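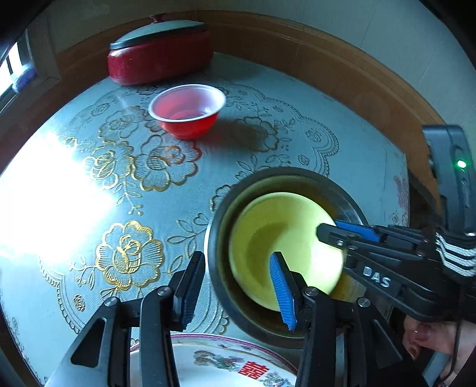
Teaching by hand: what we learned from stacking bowls
Speaker notes, Shona Lennox
Mandivton workshop, March 3, 2019

Opening (2 min)

Say who I am and who did the work. Niloufar Tehrani ran the collection, Tươi Hồ gave most of the demonstrations, Edin Atanasov trained the policies. I did the sorting and the complaining. The project is called Bidach and it is one year old.

The task is to nest bowls and basins on a table. Small into large, until there is one stack. Most people in this room can do it while talking on the phone. Our arm could not do it at all last November.

The talk is about how we get the task from a person into the arm. I'll cover two ways of doing it, remote control and hand-held grippers, then the mistakes, then what I would tell a group starting out. If I run long, drop the part on labeling.

Why we started with remote control (4 min)

We had the arm at Grirnero already, on a bench, with a leader arm next to it. You move the leader, the follower copies. Everything gets recorded at the joints, so you know that whatever you recorded is something the robot can do.

Good points: no mapping problem. The camera on the follower sees what it will see later. If the operator can't reach a pose, it never gets into the data.

Bad points: slow. A nesting run that takes a person 11 seconds by hand took Tươi close to a minute on the leader arm, and she was our best operator. New operators took longer and hated it. You can't feel the rim of a bowl through the leader. People squeeze too hard, or they hover over the bowl waiting to be sure. The policy then learns to hover. Edin showed me a rollout where the arm waited above a basin, in the right place, and stayed there until the time limit.

The other problem is that the bench doesn't move. Every run had the same gray table and the same lamp. Success on the bench was fine. We took the arm to a kitchen table and it went for a reflection.

Pause here. Somebody usually asks which reflection. It was the shine on the side of a kettle.

Hand-held grippers (6 min)

So we moved to hand-held grippers. Two of them, one per hand, with a camera on the gripper and soft ribbed pads on the fingers. The person holds them and does the task with them. There is no arm in the room. Later the arm gets the same kind of finger, and we ask it to follow the path the hand took.

Point out the things that matter on the first slide. The fingers are in the view, and they stay in view the whole time, so the policy can see its own jaws next to the rim. You also see the other gripper coming in over the bowl. That was new for us. On the bench we only ever had one arm, and half of what people do with bowls uses two hands: one steadies the basin, one brings the next piece.

Then the light. There is a window on the left and it wipes out a good part of the cloth. I used to throw runs like that away. Niloufar told me to stop, and she was right. Real tables are next to windows. After we put the bright runs back in, the arm stopped getting lost when the sun came around.

The cloth is worth a minute too. It has flowers, leaves, scalloped borders. A plain table gives you clean edges for free. On a printed cloth, the rim of a bowl has to be picked out from a lot of other curves. If your robot is going to work in homes, it will meet this cloth, or one worse.

Same for the plate with the double-happiness characters. We let people use the dishes they had. No matched sets from the lab store.

Numbers (3 min)

Read these off slowly, they are on the handout.

Remote control on the bench: 525 runs kept.
Hand-held: 800 runs kept, in five homes.

The hand-held runs took less time to collect than the bench runs, even with the travel. I don't want to oversell this. Part of it is that we were better at the job by then. Part of it is that people don't mind doing it. You can hand the grippers to someone, show them the trigger, and they are nesting bowls before you have finished the safety talk.

If asked about success rates: Edin has the table, and it is his to present in the afternoon. Don't quote from memory. I did that last time and got one wrong.

What goes wrong (6 min)

First, people are too good. A person with grippers will turn a wrist in a way that our arm can't. The path looks lovely and the arm hits a joint limit halfway. We now check every path against the arm before it goes in, and we tell people to keep their elbows in. The elbow rule is crude but it helps more than anything else we tried.

Second, speed. People go fast, then they go faster as they get bored. By the end of a session the bowls are being dropped in from above. The stack still looks all right, so a simple pass or fail label won't catch it. We ask for a break after every 20 minutes and we keep the early runs and late runs in separate folders.

Third, the thin rims. Two fingers coming down on a thin rim have to straddle it. If the view is washed out on that side, the person still manages, because they are looking with their own eyes and not through the gripper camera. The camera never saw the rim. So you have a run where the action depends on something the recording doesn't hold. This is the one I would most like people to remember. With remote control through a screen you don't get this problem. The operator sees what the robot sees and nothing more.

We tried having people wear a visor so they could only see the camera feed. Nhàn Lưu lasted one session and asked us never to do it again. We dropped the visor and now throw out runs where the rim can't be found in the view at the moment of the grasp.

Fourth, what counts as done? We argued over this for weeks. A stack can be nested and still sit crooked. 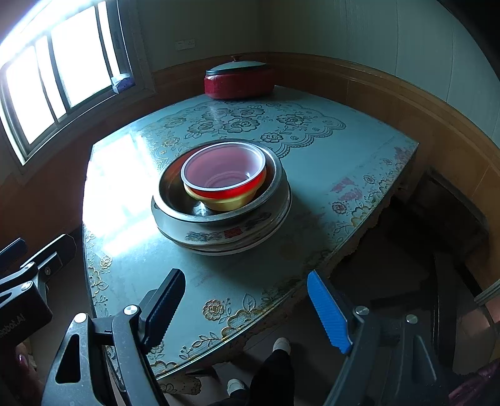 Our first rule said that every piece had to be level. Nearly everyone broke it without noticing, and when Niloufar showed them their own stacks they said the stacks were fine. They would have put them in a cupboard like that. So we changed the rule. If each piece sits inside the one below and nothing is going to slide off, the run is good. Tilt is allowed. We also stopped asking for one fixed order of pieces, as long as the sizes work out.

The policy got less fussy after this. It used to go back to a tilted bowl and poke at it, and now and then it poked one out of the basin. Edin says there were two causes and the rule was only one of them. He can argue that with you himself.

Labeling (skip if late)

We label start, each grasp, each release, and end. Tươi does a first pass and I check. The releases are the hard ones. With a bowl going into a deep basin, the fingers are open before you can tell that they have let go, and two of us will mark it at different moments. We settled on the first moment when both pads are clear of the rim. Write your rule down before you label anything. We didn't, and I relabeled the first home from scratch.

Mixing the two (3 min)

People want to know if they should pick one. We still use both. The hand-held runs give us the variety, and a small set of remote control runs on the real arm goes in at the end. The remote runs cover what the grippers can't show: how the arm starts from its rest pose, how it backs out of a bad grasp without hitting its own base, how slow the wrist really is.

For recoveries, remote control is better by a long way. Let the policy run, take over when it is about to fail, fix it, hand back. Those short fixes are worth more to us than full runs. The takeover pedal came from the Þórarinsdóttir lab, who were kind enough to send us the drawings – thank them by name.

Advice for a new group (2 min)

Go to a real table early, before the bench numbers look good.
Keep the bright runs.
Watch a late-session run at full speed before you accept the batch.
Let people use their own bowls.
Check the camera view and the path as two separate things.
Have the person who trains the policy give at least one session of demonstrations. Edin changed his mind on three things after an hour with the grippers.

Questions I expect

Does it work with glass? Badly. We have too few glass runs to say much more.

Do the finger pads wear out? Yes. The ribs go smooth and the grip changes. Swap them on a schedule and write the date in the log.

Can you use one person for everything? You can, and the policy will move like that person. Ours nested left-handed for two months.

Will the data be shared? Some of it, once the families have agreed in writing. Send people to Niloufar for the form.

Leave the grippers on the side table afterward so people can try them. Spare batteries are in the blue case.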